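Drarkon Floor Reviews

A set of 1,107 customer reviews of wood floor sanding and refinishing work, collected by Drarkon from paper comment cards and web forms. All reviews are in English. Each row is one review of one finished job.

What's in it

The main file is reviews.csv, with 12 columns. The ones most people use are job_type (sand, stain, seal, repair), room, wood, rating, quote_kept and text. The column quote_kept is yes, no or blank. Blank means the customer didn't mention the price, so please don't read it as no.

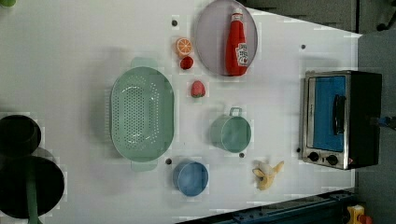 Ratings run from 1 to 5. Comment cards had no stars on them, so Manee Wattanapong and Ladi Ekpo read each card and gave it a rating. Web form ratings are the customer's own. The source column tells you which is which – keep the two apart if you're comparing averages.

How the text was cleaned

Customer names, street addresses and phone numbers were removed and replaced with NAME, PLACE or PHONE. Firm names were swapped for codes, and the key isn't part of the release. Spelling was left alone. "Varnish," "lacquer" and "poly" are often used for the same thing, and we didn't try to sort that out.

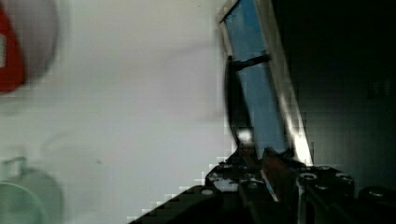 Close view: blue panel with a silver edge, blurred items at left

The cards were typed up by Delwyn Quinlan. Words that couldn't be read are marked [?], and 276 rows have at least one of these. Most are single words, but a few cards lost a full line to water stains.

Checks

Baoshan Hao pulled 100 rows and rated them a second time without seeing the first rating. Where the two differed by more than one point, the row was talked over and fixed. Smaller gaps were left as they were. 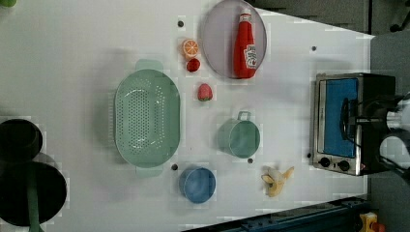

Overhead view: colander, cup, plate and ketchup bottle

Known problems

Happy customers fill in cards more often than unhappy ones, so low ratings are thin. Dance halls and gyms are lumped together under room = hall. Oak makes up most of the wood column, and some customers guessed. Jobs done before the July form change have no value for days_taken.

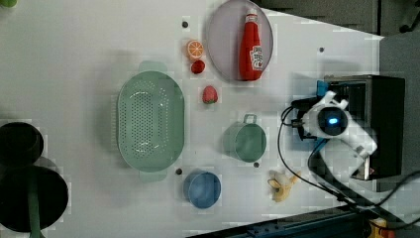 The file opens in any spreadsheet program. If the apostrophes look wrong, import it as UTF-8. The text column can contain line breaks, so use a proper CSV reader.

Use and contact

Free for research and teaching. Please don't use it to rank firms or try to work out who they are. Send corrections to Tharindu Bhattacharjee at Drarkon with the row number and the column name.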